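Solell hand-held gripper kit, anyone running one long term?

mulcahy_bench
Looking at the Solell hand-held gripper for collecting demonstrations. Their page says the finger pads are good for 2,000 grasps. We would be doing kitchen items, mostly cups and cutlery. Is that figure realistic, and how are the spare pads priced?

tinplate82
Had one since November. The linkage is fine and the grip is even on both sides. The pads are the weak part. We have gone through 3 sets, and ours never got near the number on the page. Cutlery is hard on them. Fork tines catch the edge of the foam, and once an edge lifts it keeps going.

This is the state of the current set. Both fingers have gone along the inner faces, and there is a loose flap at the top corner of the left one.
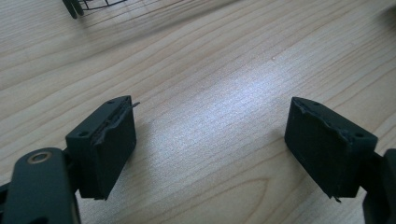
The blocks under the pads are solid and I have no complaint there. Spare pads only come in packs of 6, and the adhesive leaves a residue you have to scrape off before the new one sits flat.

Erdal Erdem
I disagree that it's the pads. We run two Solell kits at Holleck and get a lot more out of a set than that. Are you cleaning the block with alcohol and leaving the new pad overnight? If you go straight back to work the corners lift the same day. It's in the manual, page 82 I think, under storage for some reason.

tinplate82
Alcohol yes, overnight no. I'll try it on the next set. I still think a pad that needs a night to cure should say so on the packet.

Erdal Erdem
Fair enough on the packet.

jointslop
Overnight didn't help us. We switched to the Jiltudness silicone pads. They are thicker, so you lose a little opening width and have to redo the width calibration, but they don't tear on forks. Grip on glossy mugs is worse.

mulcahy_bench
How much worse? Mugs are half our list.

jointslop
Bad enough that we keep the foam ones for mugs. If I had your list I'd buy the kit, order one pack of each, and swap between jobs. Swapping takes a few minutes once the residue is off.

mulcahy_bench
OK. I'll ask Solell if they will sell the kit without pads. Will post what they say.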